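Home Articles Back Issues Members Contact
Search this site Enter keywords Go

Colorfastness of Dyed Wool Felt: Notes from the Histholm Trial
August 11, 2021
Tudur Ruddock

Members who buy felt by the yard for table covers, display boards and case linings have asked for figures on fading and dye transfer. The trial at Histholm began in April and the first set of readings is complete. This item covers the method and the main results. The full table of readings will go out with the next mailing.

We cut 111 swatches from felt supplied by two mills, Calell and Vitale. The Calell cloth is all wool. The Vitale cloth is a wool and rayon blend, sold at a lower price and often used where the cloth is expected to be replaced every few years. Each swatch was cut to the same size with a rotary blade, labeled on the reverse in pencil, and conditioned overnight at constant humidity before any test was run. Cut edges were left raw.

Three properties were measured: fading under light, dye transfer by rubbing, and dye transfer when damp. For the light test, half of each swatch was covered with black card and the other half exposed under a daylight lamp for 200 hours. The card was then removed and the two halves compared against a gray scale by two readers working separately. Where the readers differed by more than half a step, Hjørdis Strömberg read the swatch a third time and her reading was used.

Under light, the reds and dark blues from both mills held well. Most showed a change of half a step or less. The purples were the weakest group, and one Vitale purple lost two full steps. Yellows gave mixed results, with the heavier weights doing slightly better than the light ones. The likely reason is that the thicker cloth carries more dye below the surface, but the trial was not set up to test that and we make no claim.

For the rub test, a square of undyed white cotton was drawn over the felt under a fixed weight, dry first and then damp. Dry transfer was low throughout. Damp transfer was a different matter. Dark shades in the blend left visible color on the cotton in 16 cases, and in nine of those the mark was strong enough that we would not place pale objects on the cloth without a barrier sheet. Pre-rinsing reduced the transfer in each of the swatches we repeated, at the cost of shrinkage along the length.

Shrinkage after a cool rinse and flat drying was greater in the all-wool cloth. Anyone fitting a cover to a fixed tabletop should rinse first and cut second. Pressing should be done from the reverse with a dry cloth between the iron and the felt. Steam raises the surface and alters how the shade reads, so a pressed area can look darker than its surroundings even when no dye has moved.

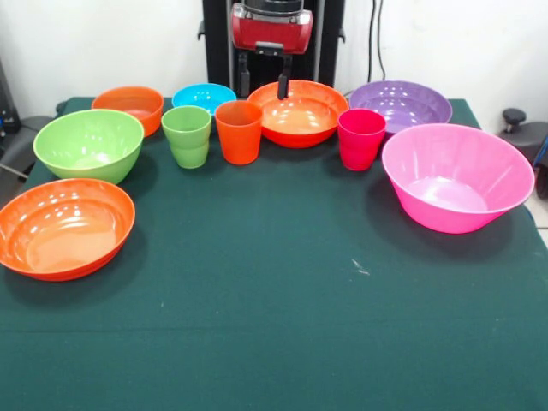

Dark green remains the shade most often requested for tables, and it performed near the middle of the range in all three tests. Its drawback is in upkeep. Pale lint and small specks stand out on it, as they do on the near part of the cloth in the photograph, and a faint crease will catch the eye across an otherwise even surface. A mid-gray hides lint better but makes a duller ground for colored objects. For storage, roll green and black felt on a wide tube with the face outward. Folding is acceptable for a few days only. A lint roller with light tack is preferable to a stiff brush, which lifts fiber and thins the face over time.

The second stage of the trial will repeat the light test behind window glass at the Rirnville store, where the cloth will be exposed to ordinary daylight and to whatever dust the building provides. Swatches will be read at three-month intervals. We would also like to include older felt of known age. Pieces should be at least a foot square, unwashed if possible, with a note of the supplier and the date of purchase if either is known. Send them to Hjørdis Strömberg at the Histholm address. Samples cannot be returned after testing.

A correction to the last issue: the recommended conditioning time for felt heavier than the standard weight is overnight, as used in this trial. The shorter time printed there applies to cotton backing cloth.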